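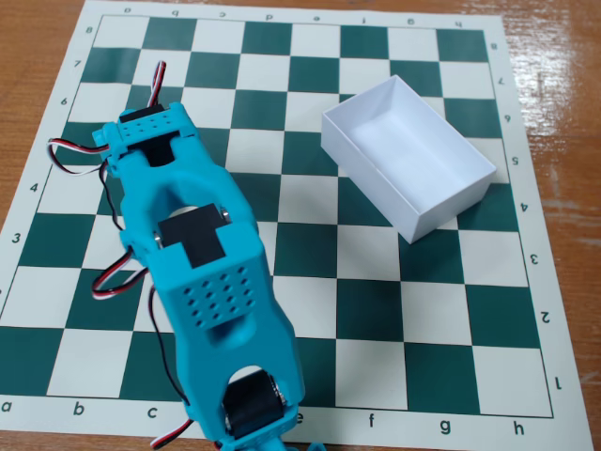
livora-place

Pick and place stack for a small servo arm on a roll-up chess mat. Control loop + board localizer + a dumb planner. Part of the Goris tooling, needs goris-core checked out next to it.

Status: works on our bench. API will move.

What's in it
board/ finds the mat, fits the grid, gives you square to arm-frame transforms
plan/ joint space planner, 5 retries then gives up
ctl/ servo driver, keyframes, soft limits
data/ 2,803 logged moves, see below

Running
Set the serial port in hunt.cfg first. Then calibrate, then run. Calibration wants at least two corner labels in view, e.g. a1 and h8. Cables over the left hand rank numbers are ok, fit uses the squares and only needs the labels for orientation.

Drop target is the white open-top box. Planner gets it as a rotated rectangle, doesnt have to line up with the squares. If you move it, rerun find_box, pose is cached.

Data
One row per move: joint targets, joint readings, box pose, source square, result flag. Timeouts are in there too, filter on result. 300 rows held out in test.csv, dont tune on those please.

Known issues
- glare on varnished tables pulls the mat edge fit off, usually on the h side
- mat curl does the same, smaller
- wrist servo cable can snag on big base turns, soft limits help but not alwyas
- localizer latency spikes up to 2 s on first call

Todo: port the Celtaris gripper config, unit tests for plan/

License: MIT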